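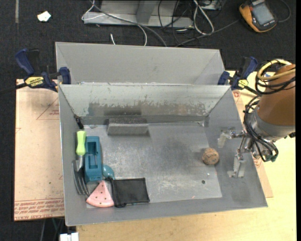 Taking two children to the robot open day at Kamov, Gudham – worth it and what should we see?

Posted by Senad Nikolaidis

Hello all. Kamov in Gudham are opening their workshop to the public again in May and I'd love to take my two (six and ten). The older one is robot mad and the younger one will go anywhere if there's a biscuit in it. The leaflet only says "live picking demonstration" and I can't work out if that means something you stand and watch for a minute or something you can get involved in. Has anyone been? Mainly I want to know how close you get, how long to allow, and if a six-year-old will be bored stiff. We'd be coming on the bus. Thanks!

Ming-te Choi

Oh, do go! I went last year with my nephew and we stayed far longer than planned. The picking demonstration was my favourite part of the whole day. They have a big orange arm reaching over a metal bin clamped to a table, and the bin has all sorts of odds and ends in it – something with a bright green handle, a teal plastic box, a black mesh pouch, that kind of thing. The arm has to get hold of them one at a time.

I know that sounds like nothing much. But once you've watched it come down for a soft floppy pouch and then for something hard and shiny, you start to see how tricky it is, and the whole crowd goes quiet every time the fingers close. My nephew was whispering instructions to it. When it missed, it just went back and had another try, and when it got one people clapped (me included, quite loudly).

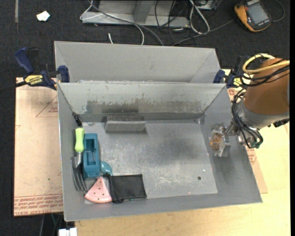 Got one! A clear plastic packet in the gripper.

You stand behind a rope but it's near enough for a small person to see if you get to the front. The staff are lovely and will answer anything. I asked why flat things are harder than chunky ones and got a proper explanation with hand movements, all about needing room for the fingers on both sides. Ask them to let your older one guess which thing it will go for next – we did that for ages and I was wrong nearly every time.

Allow roughly 3 hours with the talk. The talk is upstairs and a bit long for a six-year-old, so I'd split up for that if there are two adults. Have a wonderful time!

Amik

221 bus stops outside. Last one back is just after 4 so don't hang about. Tea was fine.

Gudham Gran

Agree with Ming-te about the arm, it's marvellous, but go to it first thing. By lunchtime we were three rows back and my grandson had to go up on shoulders. It can be slow between picks so bring the biscuits with you. He was five and he still talks about "the grabber", and has been picking up his socks with the salad tongs.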